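Search this site Search for: Go

"I wanted a kitchen that wiped clean"

April 6, 2022 | By the Ivine homes desk

The owner of the kitchen at Ashworth would like it known that the yellow wall was meant to be subtle. "The word on the order form was 'glow'," she says, filling the kettle. "I pictured a candle. My brother came round, stood in the doorway and asked what time the buffet opened."

She had lived with the old kitchen for nine years, and speaks of it as other people speak of a former landlord. It had brown tiles, a brown worktop and a lino floor that hid everything, including, for most of one January, a slice of ham. The new floor is light grey tile, in big squares, and hides nothing at all.

"I chose the grey off a sample the size of a biscuit," she says. "They sent me 71 of them. By the end I was holding them up against the cat."
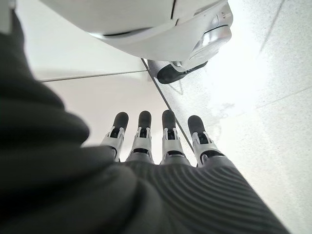 The thin grout lines were another argument. The fitter, who came through a local firm called Clotano, wanted them paler. She wanted them dark, on the grounds that they would be dark by summer whatever anyone did. "He said I had a very low opinion of myself. I said I had a very accurate opinion of my mop."

She is less sure about curves. Having spent years banging her hip on the old worktop, she asked for as few corners as possible, then fell for a sink with nothing but. "It's square. It's so square. I clean the corners with a toothbrush, which I resent, and then I stand back and admire them, which I resent more."
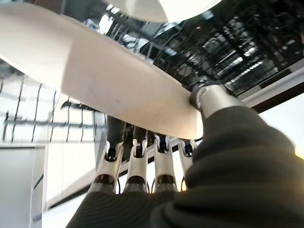 Fingers beneath a cream-white curve.

So was it expensive? She looks at the ceiling. The budget had a line called "extras", set at £200, which lasted until the tap. It is tall and chrome, with a spray head that pulls down, and she describes it as the only thing in the house with good posture.

"I used to wash up with a mug," she says. "You fill the mug, you pour the mug. Now I can rinse a roasting tin from practically any angle. My sleeves have never been wetter." 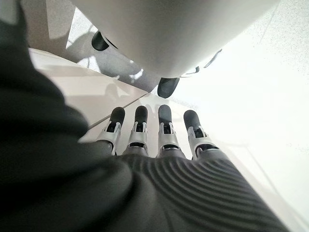 Smooth, pale and rounded.

The cupboards have no handles – a decision she defends with more force than the question required. Visitors pat the white doors like people looking for a light switch. She gives them a moment before helping. "It's the only entertainment I put on."

What she really wants to talk about is the draining rack. It is black, it sits down inside the sink at the right-hand end, and it has ended a long dispute about where wet plates live.

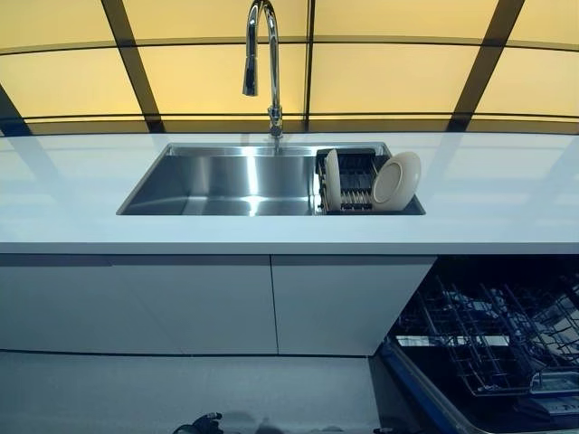

"On the worktop they dripped, and then the drip went under the toaster," she says. "In the sink they can drip all they like. I know it takes up room. I've got room. What I haven't got is the patience to dry a plate by hand, and I've stopped pretending I'm going to find it."

Would she change anything? The wall, perhaps, by a shade or two. But it does show up kindly in the shine of the worktop, and it saves putting the big light on for a late piece of toast. Her brother has since asked for the fitter's number.

Recent in Homes
The Nidanden shelf, 3 months on
Grout: how dark is too dark?
A bathroom door that finally shuts
Readers' worst worktops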